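Visit to the Carrilho retreat house, 8 Aug 2009

Filipa Cordeiro and I were shown the house by Henrique Vilela, who keeps its accounts and its library. The chapel seats 50 and has been shared by the Catholic parish and a Zen sitting group for seven years. The parish uses it for Mass at 7, and the sitters have it from 8 until noon. The crucifix stays in place throughout. Cushions are stored in the sacristy.

The library holds 316 volumes, mostly Carmelite, with one shelf on Pali texts. Loans are for 15 days. Burgi Wieser leads the December retreat, held in silence apart from the Office.
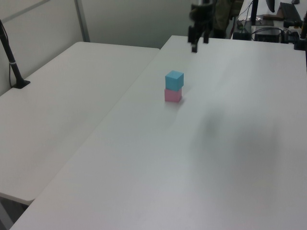 Getting there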